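Nurivia Duo – the two-armed bench kit

I've had the Nurivia Duo on my bench since May and I keep getting asked whether it's any good, so I've finally written it up properly for the shop page. Short version: yes, if you've got the space and a bit of patience with cables!

You get two arms, two grippers, the control box and a bag of brackets (more brackets than you'll ever need, I've still got a drawer of them). Each arm will carry 700 grams at full stretch, plenty for snack packets, small boxes and pouches. The table isn't included – use whatever you've got, as long as it's flat and doesn't wobble.

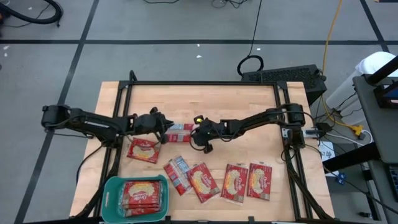

Packets are what most of you write in about, and they're a fair test. The film is slippery, the contents shift about and they never land quite where you'd like. With the standard pointed fingers you want to come in low at one end and close slowly. Wim Nijs, who looks after our spares, swears by the softer Urnis tips for anything shiny. They're 69 euros a pair and I've come round to them, though they do pick up dust.

Setting up took me most of an afternoon, and a good part of that was reading the cable page upside down. Leave more slack near the wrists than the booklet says – mine pulled tight the first time I turned a gripper right over. Once everything's clamped, the Urnuva software finds both arms by itself and you can teach a simple move in around 10 minutes.

Grumbles? The fans are louder than I'd like, and there's no cover for the arms when you're not using them. The quick-start sheet is tiny too, so print the big one from the downloads tab.

The full kit is 2,000 euros with the frame sold separately. If you already own the older Bakhtiari mount it bolts straight on, but you'll need the longer screws, so mention it when you order and I'll pop a set in the box.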